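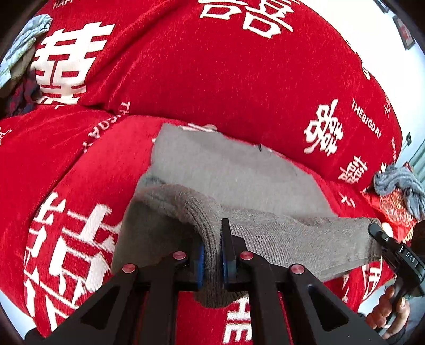 Friday, finger pads again. Second day of comparing the blue pads from Mittal with the bare black fingers we have been running since September, on laundry, because laundry is where Gesden wants the numbers and where we have the fewest. The sock is the dark grey terry one, folded over, with blue pads on the fold and the other hand gripper pulling from the far end. I picked terry on purpose. Thin dress socks slide through anything and teach you nothing except patience. The red bedspread with THEBIGDAY all over it stays for the whole comparison, so please don't swap it halfway through for something more tasteful. Ailsa has opinions about it as a backdrop. They have been noted here and will be ignored until the set is done.

Setup: both tools by hand, no arm. Wrist cameras on, exposure locked. Target is 300 takes per pad type, same folds, same operators. Lock the exposure before the first take of the day and not after the fourteenth, which is how I lost 14 takes this morning to a slow drift toward pink.

Blue pads, first impressions. They grab a thick fold well. Closing on a doubled sock, you feel the pads give a little and then hold, and I can pull from the other side harder than I would ever ask the arm to. Bare fingers on the same fold let go at what felt like half that, with a small flick at the end that sends the sock toward my face. I have no force reading for any of this. The load cell is at Idimton being recalibrated and has been "going out tomorrow" for long enough that I've stopped checking the shelf.

Where the blue pads are worse: letting go. Terry loops hang on to them. Open the fingers all the way and the sock stays on the left one like it has signed a lease. Twice I had to shake it off, and shaking is a motion I do not want in the training set. Ailsa tried opening slowly with a slight twist and got a clean drop most of the time. Try to do it her way. If you catch yourself shaking, mark the take bad and move on.

Single layers are a wash. Neither pad type can pick one layer of thin cotton off the bedspread without taking some bedspread with it. Expected that. The fix is probably a thinner fingertip, and Erkgate quoted us for one, and I have put the quote in the drawer with the other quotes.

Tracking. Pose held up better than I feared against a busy print. I thought all those repeated characters would confuse the matcher, since one 囍 looks a lot like the next, but the different sizes seem to help. It lost lock when a tool came in low and fast over a plain patch of cloth, same as it does on the plain grey sheet. Slow down on the approach. Yes, slower than that.

Two-tool takes are harder than the one-tool kind by more than I wrote in the plan. When the second operator pulls before the first has closed, the fold opens and you pinch air with great confidence. We settled on a spoken "closed" before any pull. It feels silly for an hour and then you miss it at home when somebody hands you a plate.

Count at 4 pm: 79 good takes with the blue pads, bare fingers not far behind. Gesden asked for 3000 across all garments by the end of the project. I did the division and then closed the spreadsheet.

Wear: the blue facing on tool one has a slight shine where it meets the sock. No tears, no lifting at the corners. Wiped with alcohol at lunch and the grip came back a little, or I wanted it to. Wipe both tools at the same time from now on so we're at least wrong in the same direction.

To do
- Charge both handles overnight. Check that the light comes on. I am writing this to myself.
- Ask Mittal if the same pad comes in a harder grade. The sticking might go away and I could live with a bit less pull.
- Ailsa to write up the twist release so the next operator does it the same way.
- Chase Idimton for the load cell.
- Bare finger takes first thing Monday, before anyone has had time to get good at the blue ones again.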